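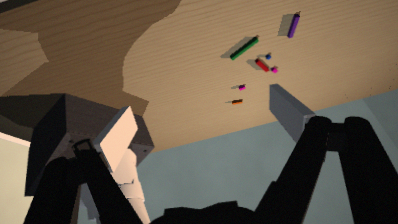

Oiling a bare wood worktop

Clear the surface and wipe it with a damp cloth. Leave to dry overnight.

Sand along the grain with 120 grit, then 180. Ink and pen marks sit deeper than they look; treat them with methylated spirit on a cotton pad before sanding, and keep the pad moving.

Apply oil thinly with a lint-free cloth. 60 ml covers a small table, 300 ml a run of kitchen worktop. Wait 20 minutes and wipe off all surplus. Oil left standing goes tacky and has to be scrubbed back with white spirit.

Second coat after 24 hours. End grain takes a third.

Oily rags can catch fire by themselves. Dry them flat outdoors, or soak in water before binning.

Re-oil every July, or when water stops beading.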